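Workshop Tips > Bench Robots
By Fulgencio Aranda
6/26/21
34 comments | 400 shares

Picking a gripper for drive swaps -- quick notes

Typing this between runs so excuse the mess. Three of you asked which fingers to buy for pulling and seating drives in old towers. Tried two sets so far, the Bayram and the Faka, same arm, same wrist camera. What I'd pass on:

Do the job by hand first. Ten times at least. You'll feel where the caddy wants to tilt and where it binds. Write that down, then teach the arm.

Tape the tower down. Or clamp it, with a rag under the clamp. An empty case weighs nothing and the arm will happily push it across the bench. Lost a whole evening to this.

Fingers. Faka ones are wide and smooth. Great on boxes, bad on a thin plastic tray, it twists as soon as one corner touches. The Bayram set is narrower and has ribbed pads. Holds better. Wipe the pads with alcohol before you start, skin grease kills the grip.

Closing force -- go lower than you think. I run the Bayram at 35 percent. Higher than that and my cheap caddies bow in the middle and wont go in the rails. Metal trays can take more.

Speed. Slow for the last inch. Everything before that, whatever you like.

Camera at the wrist or on a stand? Wrist, for this. The stand view is fine for watching the arm but goes useless when the hand gets between it and the bay. Downside of the wrist one: fingers fill most of the picture, and shiny metal blows out. Lock the exposure by hand. Auto exposure hunts every time you swing past bare aluminum.

Lamp off to the side, never straight on. A sheet of baking parchment over it does the job of a forty dollar diffuser.

Screws. Check all the hex screws on the links before every session. Mine back out. Small dab of the blue threadlock, the removable kind. A paint pen line across the head and onto the plate shows you at a glance if one has moved.

Cables -- velcro, not zip ties. You will be redoing them. Leave slack at the wrist, turn it by hand through the full range and watch for anything pulling tight.

Use a dead drive!! Do not practice on the one with the family photos. The repair counter in Hellville gave me a box of dead ones for the price of coffee.

Controller. Stock one is ok. Position only though, so when it jams it just keeps shoving. Set a current limit and have it back off a hair and retry. That one change did more for me than swapping the fingers.

Keep a log. Paper is fine. Date, fingers, force, in or jammed. I want 1,000 inserts on each set before I say anything final, and the shop in Bruvolmont is lending me a third pair in September so teh table will get longer. If you've got pad material that outlasts the stock rubber, put it in the comments, with the thickness please.
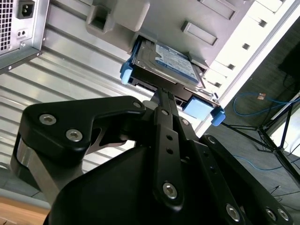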